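Dallcombe Neighborhood Association
Minutes of the Members' Meeting
Saturday, February 18, 2023

Chair: Ryan Sugden
Minutes: Wilmer Llanos

1. Opening
The chair opened the meeting at 10:05. The December minutes were approved with one correction: the item on the Pimentel Street drain should say "north side," where it said "south side."

2. Money
The balance at the end of January was $1,941. The only large bill still to come is the insurance, due in spring. A member asked if dues would go up this year. The chair said no change is planned, and any change would have to go to a vote at the annual meeting. Dues stay at $18 per household.

3. Meeting room
The room is available on the same terms through the summer. Members were asked to wipe the tables after coffee and put the chairs back along the wall. The side door sticks and has to be pulled hard to lock. Wilmer will report it again.
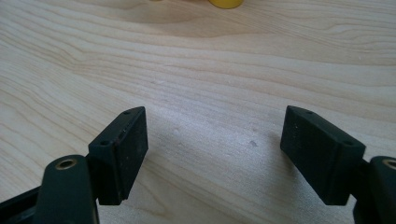 4. Pimentel Street drain
The city cleared the drain in January, but water still stood at the corner after the last heavy rain. Two members on that block think the pipe under the sidewalk is blocked farther down. Ryan will call the public works office and ask for an inspection. Anyone with dates of past flooding should send them to him by the end of the month.

5. Spring yard sale
There was a long discussion on whether to hold the sale on one day or over a weekend. Last year's Sunday was slow and several sellers packed up before noon. A motion to hold it on one day only, from 8 to 2, was made and seconded. Passed, with 2 against.

Table rental will be $5 for members and $10 for others. Signs from last year can be used again if the date is painted over. The old map left off the houses behind the ball field - Wilmer will redraw it and bring a copy to the next meeting.

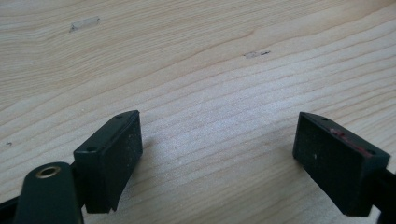 Light wood surface, meeting room.

6. Newsletter
The last issue went to 195 addresses. More than a few came back, mostly from the apartments on Trenarex Road, where the unit numbers were missing. The list will be corrected before the next mailing. Members who want the newsletter by email only should tell Wilmer.

7. Other business
A member asked about the streetlight outside the old shoe repair shop, which has been out since December. Ryan has the pole number and will include it in his call to the city.

The lost-and-found box holds a gray scarf, a set of keys and a child's mitten. Items not claimed by the next meeting will be given away, except the keys.

Tabled: bench repair, tree list.

Meeting closed at 11:20.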